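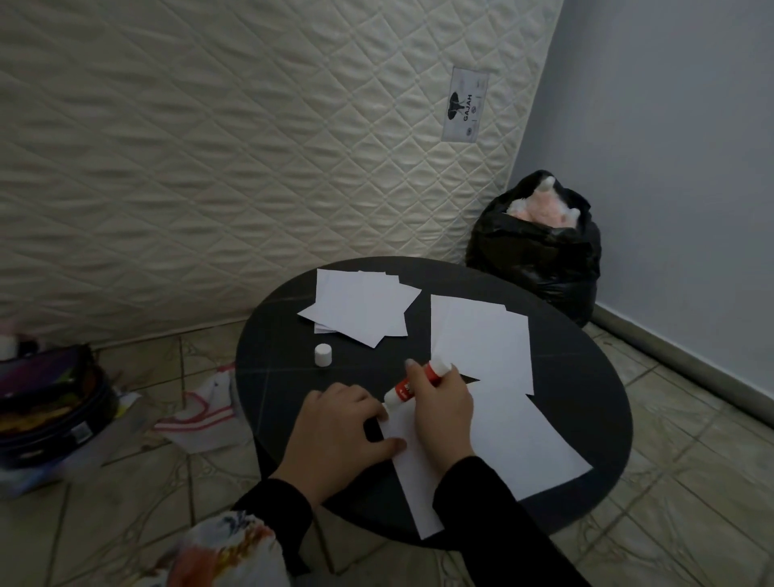

I have now been secretary of a community newsletter for eleven months, and I'd like to report that paper is winning. The Clallville Crier goes out to 650 households, folded, on actual paper, because in September we asked people if they'd rather have it by email and they told us, by returning a paper slip, that they would not. So I own a long-arm stapler. I have opinions on toner. And I have reached the stage of life where a glue stick and a long strip of white paper on a black tabletop counts as an evening.

A thread on what it's like to put out a small-town newsletter, for anyone who has been asked to do it and hasn't yet said "let me think about it" and moved to another county.

The first thing you learn is that there's no news. I don't mean it's a slow town. I mean that by the time the Crier comes out, everyone has heard everything at the hardware store, with better details. My lead story in spring was the bridge closing. The bridge had been closed for three weeks. People had gotten used to the detour and some had come to prefer it.

What they read is the lost and found. I've had it confirmed by several sources. One glove, gray, left hand, found by the post office: I got more mail about that glove than about the school levy. Two people claimed it. One of them described a right-hand glove in convincing detail.

Second most read: corrections. I used to be ashamed of the corrections box. Then a man stopped me in the produce section to say it was his favorite part and could I make it longer. I said I was doing my best.

Sample corrections from this year:
The pancake breakfast was at 8, not at the Lutherans'.
Mr. Kragh's prize went to his squash. We regret saying it went to his squad.
The creek is not "under new management."

I stand by the last one in spirit.

Let's talk about the recipe column. Every issue has one recipe and every issue someone leaves out an ingredient. I used to think this was carelessness. I now believe it's policy. You don't hold the blue ribbon for lemon bars for that many years by printing how to make lemon bars.

I tested one. The recipe said "bake until done." I called the contributor and asked how long that was. She said, "Well, you'd look at it." I looked at it for 45 minutes. It was done well before that.

Column length is its own problem. I ask for 141 words because that's what fits beside the tide table. Why do we print a tide table? We're four hours from the ocean. It was in the layout when I inherited it, and when I took it out I got a letter. The letter said, in full, "Where are the tides."

The tides are back.

My predecessor was Kazue Maruyama, who ran the Crier for longer than I've been able to drive and handed it over in a single cardboard box. In the box: the mailing list, a ruler, a bag of rubber bands fused into one large rubber band, and a note that said "Don't let Orard have the back page."

Orard is the furniture store. They have wanted the back page the entire time I've been doing this. They're very polite about it. They send a calendar at Christmas. I've asked Kazue what happened and she says it was a long time ago and changes the subject to her tomatoes.

So Orard has page 5, which is the page everybody's thumb is on. They have never complained. I lie awake over it.

The back page belongs to Trirkeck, the plumber, who has run the same ad since before there was color. It's a drawing of a faucet with a face. The faucet looks worried. I once offered to have the ad redone for free and he said, "What's wrong with it?" and I looked at the faucet and the faucet looked at me and I said nothing was wrong with it.

On the subject of software. Yes, I've been told there's software. I've been told by my nephew, by a man at the library, and by the replies to a post I made last winter on another matter entirely. I've used the software. It put the obituaries in a font called something like Breezy. I spent a whole evening getting them out of Breezy and by the end I could've written the thing by hand, in Latin.

Obituaries, by the way, are the only part I don't joke about and the only part where people send me the right number of words. I don't know how they do it. Families who can't tell me what time the bake sale starts will send a hundred perfect words about their dad and his boat.

Things people have asked me to print that I did not print:
A poem about a neighbor's fence, with the neighbor named in the title.
A reply to the poem.
An "anonymous" letter on letterhead.
The answer key to our own crossword, in the same issue, "to save everyone some time."

Oh, the crossword. I make the crossword. If you ever want to find out how many people in your town have strong feelings about a four-letter word for "inlet," that's how. I had "cove." There's a faction for "bayou." Bayou has five letters. This hasn't slowed them down.

Delivery is Thursday. I split the route with my sister-in-law, who takes the flat half and says it's because of her knee. It's the knee she skis on.

Dogs of the route, ranked by attitude:
The beagle on Alder, who screams but doesn't get up.
The shepherd who walks me to the gate like hotel security.
A very small white dog I'm not going to talk about.

People do ask if it's paid. It's paid in zucchini through the end of summer. After that it tapers off to remarks.

I will say that last month I was a day late, on account of the flu, and the phone started at seven in the morning. I thought, all right, somebody needs this, somebody's waiting on the water notice or the clinic hours. It was a woman on Mill Street who lines her parakeet's cage with it. She'd had to use the Orard calendar.

Anyway, the position comes open again next spring. The term is one year, though if you look at the list of past secretaries there are only four names on it and the thing was founded after the war.

If you're interested, send me a note. Paper's fine. I check the box by the feed store most mornings, and if there's a glove in it, please don't take the glove, it's still in dispute.

Somebody has asked in the replies what was in the lemon bars. I don't know. I've got it narrowed down to either cardamom or spite.

Somebody else has asked if they can see the faucet. You can see the faucet by subscribing. It's free inside the town limits and the price of a stamp outside them, and I've been told by one out-of-state reader that she keeps it on the fridge and that over the years it's started to look like her husband.

Next issue: crossword (no inlets), bridge update (the bridge is open, as you know), tides.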